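Products > Software > Simulation and planning > Otar

Otar: Scene Simulation and Motion Planning for Single-Arm Manipulation

22/10/2025 | Vakdale Software Group

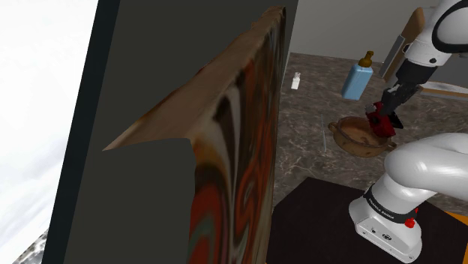
A customer on the previous version wrote in to ask if Otar can report when a camera has lost sight of the gripper, as her planner kept marking runs as good that the perception side could do nothing with. It can, in the current version. The check is called View Loss, and it is covered under Perception.

Otar is a desktop application for building manipulation scenes, planning arm motion in them and rendering what a camera would see. It is made for teams with a working arm and a perception stack who want to try changes to either one before using machine time. It runs on a single workstation. A network connection is needed only for license activation and updates.

What it does

You build a scene from a library of surfaces, walls and household objects, or import your own meshes. You place an arm and a gripper, set one or more cameras, and write a task as a short list of steps. Otar plans each step, runs the physics and saves the joint states, contacts and camera output together under one run number.

The countertop scenes are the ones most customers open first. They put an arm at a stone-patterned counter with everyday items on it, such as a clay pot and a soap dispenser with a pump top, and the gripper has to bring an object to the pot without touching the rest. Large panels can be stood in the scene to block part of the camera's view. Surface patterns can be changed on any object, and strong swirled or marbled patterns are included because they are hard on segmentation models.

Planning

The planner is Bruson, which is also sold separately as a library. In Otar it comes with a graphical editor for limits, approach directions and keep-out volumes.

Bruson plans in joint space and checks the full arm, the gripper and any held object against the scene. Held objects are attached using their real mesh, so an angular part is not treated as a box unless you ask for that. Clearance can be set per object. You might allow contact between the held object and the rim of a pot and keep a wide margin to a bottle standing next to it.

If a plan fails, the editor shows the last valid pose and the pair of bodies that stopped it. Retries are off by default. Turn them on under Task > Limits, where the maximum is 5 per step. Some users find this low. A step that needs more than that usually has a bad approach direction, and we would prefer that you see it.

Perception

Each camera writes color, depth and an object mask. Noise and lens settings are saved with the camera, so they can be copied between scenes.

View Loss compares what the camera sees with where the gripper and the target are. You set a share of the target that has to be visible and how long it can stay below that share. A run that breaks the rule is marked, and can be kept or dropped on export. The check is made after rendering and does not change the plan. If you want the planner to favor poses the camera can see, use the Visibility Cost setting in Bruson, but expect longer planning times with it.

Clear and translucent objects are rendered with refraction in color. Depth for them is a setting: ideal, missing or noisy. Ideal depth on clear bottles will make your detector look better than it is.

Batch runs

A batch takes one scene and varies it. Object position, lighting, surface pattern, camera pose and panel position can each be given a range. The standard license allows 500 runs per batch and the extended license allows 2000. A batch can be paused and picked up later, including after a restart — the seed for every run is stored at the start.

Results open in a table that can be sorted by outcome, planning time, contact events and View Loss. Selecting a row opens the run at the step where it was marked.

Connecting to your arm

Plans can be exported as timed joint trajectories or sent through the Radulović bridge, a separate package that handles the link to the controller. The bridge is not included in the standard license. Speed limits set in Otar are passed on, but they do not replace the limits in the controller and should not be used as a safety measure.

License and support

Standard: one workstation, Otar with Bruson, the full scene library.
Extended: 3 workstations, larger batches, the Radulović bridge.

Updates are included while the license is active. Scenes made in the previous version open in the current one, but are saved in the new format and cannot be taken back. Keep a copy — we have had support requests on this.

The next release is planned for January. It will add mesh repair on import and a command line for batch runs. Customers with an active license will get it through the updater.

For prices and a trial key, contact Vakdale sales and state the arm model and the operating system you use.

This site uses cookies to remember your language and region. By continuing to browse you accept their use. Manage settings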